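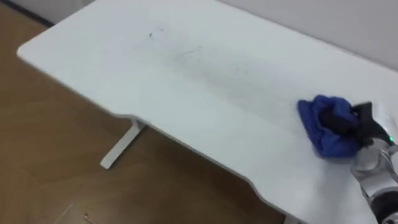
White desk, gray smudge, what now?
Brevcombe Home Forum > Cleaning

deskhermit
September 3, 2018
Matte white top, curved front, cost me 200 bucks and shows everything. There's a gray streak across the middle with little dark scribbles in it. Blue cloth just gives it a tour of the desk. Ideas?

mopsy_20
Warm water, drop of dish soap, wring the cloth out. Leave it damp on the spot for 10 minutes and go have a sandwich.

Randix
Melamine sponge. Done in a minute.

mopsy_20
Please don't. It's fine sandpaper with good PR. I had a matte top until last November and now I have a matte top with one shiny oval.

Randix
You pressed too hard. 2,342 posts on here and I've yet to see a desk die of a sponge.

Yoo
Try a white eraser on the scribbles first if they're pencil. The thin lines could be scratches, in which case congratulations, they live there now.

deskhermit
Soap got most of the gray. Eraser got some of the scribbles. Two lines haven't budged, so I guess I've met the scratches.

Kerko
Put the keyboard over them.

Randix
Or a sponge.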